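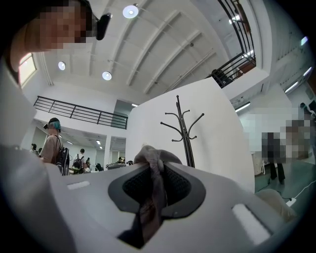 A hand-held gripper closes on a piece of fabric during the Cusico open day in September.

Cusico Opens Its Main Hall for a Day of Gripper Demonstrations

Cusico held its first public open day in September, giving visitors a chance to see how the company teaches machines to handle cloth. The doors opened at 11 in the morning and the last demonstration ended in the late afternoon. Admission was free.

The main attraction was the hand-held gripper the company uses to record handling tasks. A person works the tool by hand, picking up and moving soft items, and the recordings are later used to train robot arms for the same jobs. Visitors could watch staff at work and then take a turn themselves.

"Cloth is hard for a machine because it never lies the same way twice," said Orvokki Kallio, who leads the handling group at Cusico. "People pick up a shirt without thinking about it. We need a great many examples of how they do it, and it is easier to show that than to explain it."

Demonstrations covered three tasks: lifting a single piece of fabric from a pile, moving it to a second surface, and folding it in half. Each session lasted 11 minutes, with time for questions afterward. Kallio also gave a short talk on what happens to a recording after it is made, including how failed attempts are sorted and kept.

The open day was organized with Parudetti, a supplier of workwear and bed linen to hotels and clinics. Parudetti plans to test the results at its Mwakalinga laundry, where 900 items pass through the sorting tables on a normal shift. Sorting is still done by hand there. The trial will begin with one table and run for six months.

"We want to know whether it can cope with a mixed load," said Kallio. "Towels are fairly easy. Fitted sheets are another matter, and we told people so when they asked."

Questions from visitors dealt mostly with speed, cleaning of the fingers, and what the trial will mean for laundry staff. Parudetti said no jobs will be cut during the trial and that sorting staff will help choose the items used in testing.

Cusico will hold a second open day in the spring. Schools and companies that would like to bring a group can register through the visitor desk. Groups are limited to 11 people per session.

About Cusico
Cusico develops gripping tools and training methods for the handling of soft goods. Its current product line is sold under the name Vultness.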